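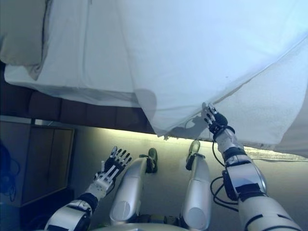 A day at the Drodent linen plant

29 July 2025

I got myself onto one of the visitor days at Drodent, which washes and folds bedding for hotels, and I've been boring my friends with it ever since. Sheets! Who knew I had this much to say about sheets.

We started in the office with weak coffee and safety vests. The plant ships 2,032 pieces on a normal shift, and until last August all of the folding was done by hand. Then they bought a feeder line from Militz (the big noisy thing with rollers) and after that a pair of humanoid robots, which are still learning the job in a side room set up with some furniture. I'd expected a row of them marching through the folding hall, so that was a bit of a surprise.

The side room was my favorite part. The robot has white and silver arms with black bands at the joints, and hands with proper segmented fingers, and what it does with them is pinch the edge of a big white cloth and lift. It sounds like nothing until you think about how floppy a sheet is. There's no handle, and the edge is never where you left it. One of the trainers told us that finding the hem is most of the work, and that people do it by feel without noticing.

She used to fold. Twelve years on the tables, then a short course, and now she spends her shift showing the robot what to do and writing down where it gets stuck. She likes it better for her shoulders and less for the company, as the tables were where all the gossip happened. She also got a raise, though a smaller one than she'd hoped for (she said this in front of the manager, who studied his shoes).

Not everyone has moved over. There were 25 people on folding and there are fewer now. The manager said those who left went on their own, and a man at the feeder line told me later that the new shift times had pushed a couple of them out. I only had one afternoon, so I can't tell you who's right. The feeder itself seems popular enough. It handles 710 sheets an hour and it took away the worst of the lifting, but you have to keep up with it, and the old trick of slowing down together after lunch is gone.

Lunch was in the canteen and very good, lentil soup and a roll! Then a quick look at the sorting area, where a Jakico scanner reads the tags on the bags. It's fast, it beeps constantly, and the two women working there both wear earplugs.

If you want to go, sign up early and wear flat shoes. The floor by the washers is slick. Next on my list is Mazza, the uniform cleaners across the river, who are supposed to be doing tours too.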